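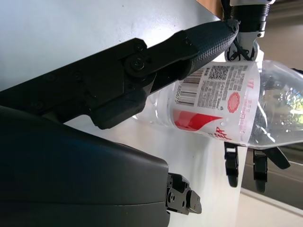
Fingers on the bottle at the Wurkdale shared shop.

Home | Builds | Opinion | Shop Notes | About

Stop Hiding the Boring Parts

By Amber Wuyts

Every home robot video I get sent is 90 seconds long and has music on it. Arm moves, thing gets done, cut. Fine. I like them too. But I have been in a shared workshop long enough to know what got left out, and I think leaving it out is hurting people who want to build.

Take pouring. A kid can do it. Try writing it down for two arms — how hard to squeeze a thin bottle, when to start the tilt, where the cup is now and not where it was when you set up. I spent 3 evenings on the squeeze alone. Too soft and it slides. Too hard and the plastic buckles and the water decides for you.

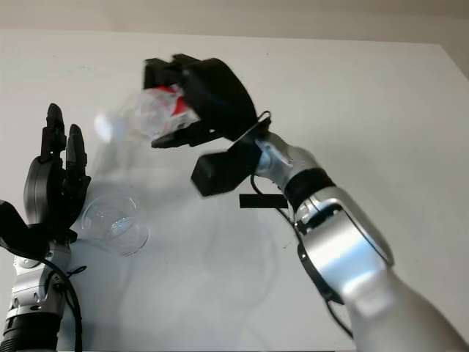 And then the tilt, which everybody wants to do fast. Don't. Eyerusalem Tefera kept telling me to slow the wrist down and I kept not listening, becuase slow looks bad on video. There's the problem right there. We are tuning for the clip.

My view, and people at Prommont have argued with me over it: a shared workshop should ask members to post the whole session. Bad runs included. The one where you quit and go get a sandwich. New people come in, see only the good take, burn 400 dollars on a better motor they didn't need, and are gone by August.

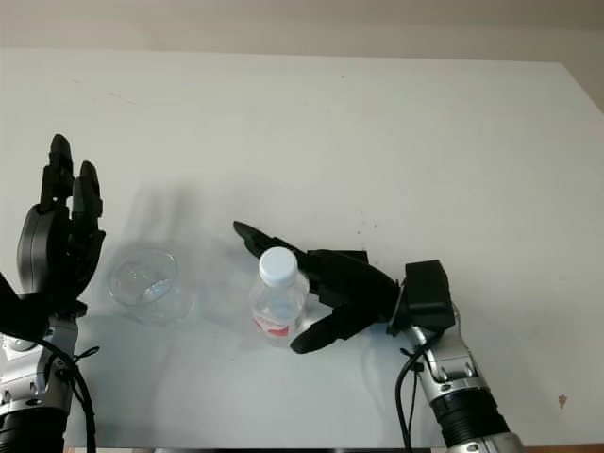

Same goes for the starting layout. Most write-ups skip it completly. Yet half my fixes were about where things sit before anything moves. Cup by the left hand, bottle over by the right, space between them. Change that spacing a little and the reach has to be worked out again. Put it in the write-up. Tape marks, measurements, whatever you've got.

Yes it's dull. Yes 30 people will read it instead of a few thousand. Those are the 30 who are building something — write for them.

Recent in Opinion
- Tarkberg's tool library needs longer hours
- Used motors: when to walk away
- Sandberg open bench night, a complaint

Contact | Copyright Wurkdale Shop Notes | Back to top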